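Stop Taking the Tables Away

February 7, 2020

Clornell library lost its tables in July. The big ones, downstairs, by the radiators. In their place we got "flexible seating", meaning low padded cubes in lime green, and a laptop bar with stools that nobody over fifty can get onto without a run up.

I've been cross about it for 7 months. Going to get it out of my system now, before work. 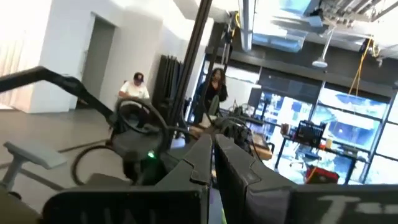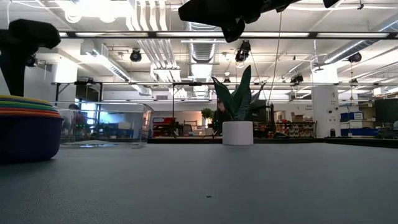
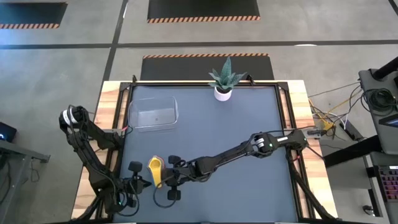
A table is the one bit of furniture you can share with a stranger and not have to talk. You can't share a sofa like that. Or a cube. Sit next to someone on a cube and you are either friends or it's awkward. At a table you get your patch, they get theirs, and the two of you can go on like that all afternoon.

And things need somewhere to lie flat. Maps. Tax forms. A sewing pattern, a newspaper if anyone still buys one. Kids doing a poster for school. All of that used to go on at Clornell and I don't know where it goes now. Kitchen floors, I suppose. Not everyone has a kitchen big enough for a table, and the new flats at Dahlgren Wharf certainly don't — I looked round 3 of them before Christmas and every one had a "breakfast ledge". A ledge! You could get a plate on it. You could not do your homework on it.

I know the arguments. Tables take up room, tables get hogged. One man with a flask and a carrier bag gets a seat meant for six and stays till closing. Well, yes. He's allowed. It's a library and it's February, and where else is he meant to go for free.

The council's answer, when I wrote, was that the cubes can be "reconfigured for events". There were 2 events in the autumn. I went to one of them. We all stood up.

Ikham did it differently and I think better. Their library had the same refit money, or near enough, and they spent it on lamps and had the old tables sanded down. 486 pounds for the sanding, it was in the parish newsletter. It's full every time I go in. A bit scruffy, a bit loud round the childrens corner, and somebody is always eating crisps. Fine by me.

Cornen is next on the list. The drawings are up in the foyer there untill the end of the month, and guess what's in them. Cubes. Purple this time. There's a comments box underneath with a pencil on a string but no surface to write on, so I leant on the wall and my card came out looking like a ransom note.

Please go and fill one in anyway. Take a book to press on. Ask for tables — plain ones, four legs, the right height for an ordinary chair — and ask what's happening to the old ones too, because I'd like to know if Clornell's are in a store somewhere or in a skip.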